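Grid-Referenced Placement of Small Objects with a Wrist View and a Fixed View

Project report, manipulation course
Students: Kavinda Bandara, Dezső Kelemen
Supervisor: Cyrill Lüthi

Summary

We compared two ways of giving a learned policy its position reference in a tabletop pick-and-place task. The first used only the wrist camera. The second used the wrist camera together with a fixed camera beside the table. The policy was trained on 101 teleoperated demonstrations and tested in 70 trials, 35 per condition. With the wrist view alone the block ended on the target plate in 19 trials. With both views it did so in 28. Most of the difference came from trials in which the target plate was outside the wrist view at the start of the motion.

1. Task

The robot has to pick up a foam block and place it on a plate. The instruction names the block color and the plate color. The start position of each object is drawn from a list of grid squares, with one restriction: the two plates may not share a square. A block may start on the table or on a plate. If it starts on the target plate, the trial is discarded and drawn again.

A trial counts as a success if the block is at rest on the named plate, fully inside the rim, and the gripper is open. The time limit is 45 seconds. Touching the other plate is recorded but does not fail the trial.

2. Workspace

The work surface was covered and divided into squares with blue tape. The tape has two uses. It lets the operator reset a layout by hand without a measuring tool, and it gives the wrist camera some texture when no object is in view. In our first tests on a bare surface, the policy tended to drift sideways during the approach. Norbert Halász suggested the tape after seeing the same drift in his own project.

The grid was laid by hand and is not exact. We did not correct it in software, and no grid coordinates are given to the policy. They are used only for resetting and for the error tables.
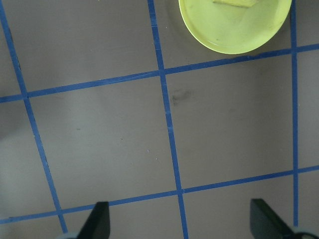
The wrist camera moves with the gripper, so its view of the grid changes in both scale and rotation during the approach. A plate near the border of this view may be visible at one step and gone a few steps later. The policy has a short observation history (2 steps), which is not long enough to cover such a gap. We expected this to be the main weakness of the wrist-only condition.

3. Data collection

All demonstrations were given by the two authors. Commands and camera streams were logged with Tenik, the recording tool used in the lab, and converted with a script written by Jacinto Orozco. The streams are not hardware synchronized. We matched them by nearest timestamp and dropped steps in which the mismatch was larger than one control period.

Demonstrations were recorded in blocks with a fixed object layout, then the layout was changed. This was faster than changing it each time but it made the data less varied than we had planned. One whole session, recorded on a Tuesday, had to be thrown out after we found that the gripper command had been saved with the wrong sign.

4. Policy

We used the Gurnar baseline from the course repository. Each camera has its own image encoder. The features are joined with the joint positions and the instruction embedding, and the network predicts a short sequence of actions. For the wrist-only condition the fixed-camera encoder was removed and the model was trained again from the start. Training length, batch size and learning rate were the same in both conditions.

We did not tune either model on the test layouts.
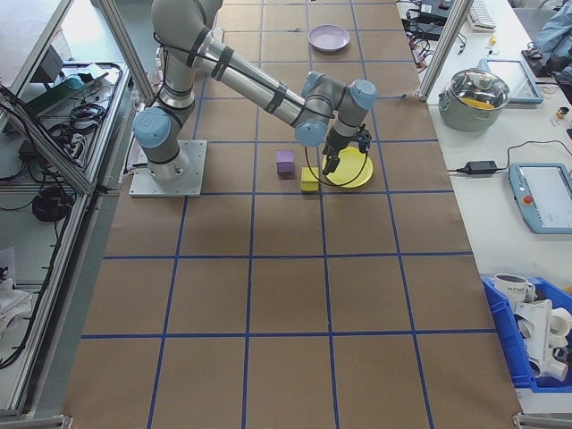

5. Results

Outcome by condition, 35 trials each:

Wrist only: 19 successes, 9 wrong placements, 4 missed grasps, 3 timeouts
Wrist and fixed: 28 successes, 2 wrong placements, 4 missed grasps, 1 timeout

The number of missed grasps is the same. This fits the view that the last part of the grasp depends mainly on the wrist camera. Wrong placements fell from nine to two. In the wrist-only condition, seven of the nine were releases onto the table next to the plate, and two were onto the wrong plate.

Missed grasps occurred mostly when the two blocks started close together. The fingers came down on the nearer edge of the block and pushed it away before closing.

6. Limitations

Only one trained model was tested per condition, so variation between training runs is not known. The same two people gave the demonstrations and reset the test layouts. The operator knew which condition was running. Lighting was kept constant, and we have no data on other surfaces.

The fixed camera was not moved between training and testing. A small shift would probably reduce the benefit reported in Section 5. We planned to test this but ran out of robot time in December.

7. Further work

The first step would be to repeat the comparison with a longer observation history in the wrist-only model. If the wrong placements drop, the fixed camera may be unnecessary for layouts of this size. The converted demonstrations and the evaluation sheets are in the Dinmont folder on the course server, with the layout list in a separate file.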